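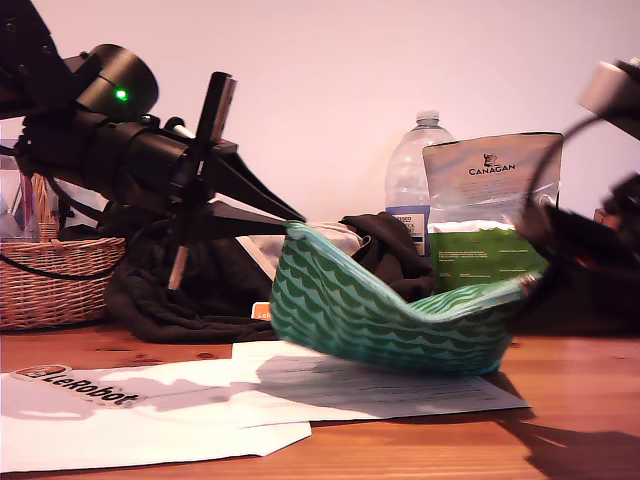
Respite care, in Unnur Bergmann's view, is for the carer first and the client second, and most regional programs in Canada have come to be organized along those lines. The term covers short-term care given to an older or disabled person so that the relative or friend who usually looks after them can rest, work or travel. It may last a few hours or several weeks.

Types
In-home respite sends a support worker to the client's house, usually in blocks of 2 hours or more. Adult day programs take clients to a centre for meals, exercise and company. Residential respite uses a short-stay bed in a long-term care home. Overnight respite at home is less common and is mostly paid for privately.

Primcombe program
The Primcombe respite program began as a day centre with a single room and a shared van. It now serves 571 households and keeps 43 short-stay beds at two homes, Renberg and Vikell. Referrals come from family doctors, hospital discharge staff or the carers themselves. Demand is highest in January and over the summer school holidays.

Each household is assessed at the start and again when the client's condition changes. The assessor asks about sleep, lifting, medication and the carer's own health. Clients with dementia are normally offered the same worker at each visit.

Criticism
Ea Riis has argued that short-stay beds are booked too far ahead to help in an emergency, and that rural families lose much of their allotted time to travel. Skarphéðinn Bech disputed the first point, noting that Vikell holds one bed back for urgent admissions. The travel rule was later changed so that driving time is no longer deducted.

See also
Home care
Palliative care
Carer's allowance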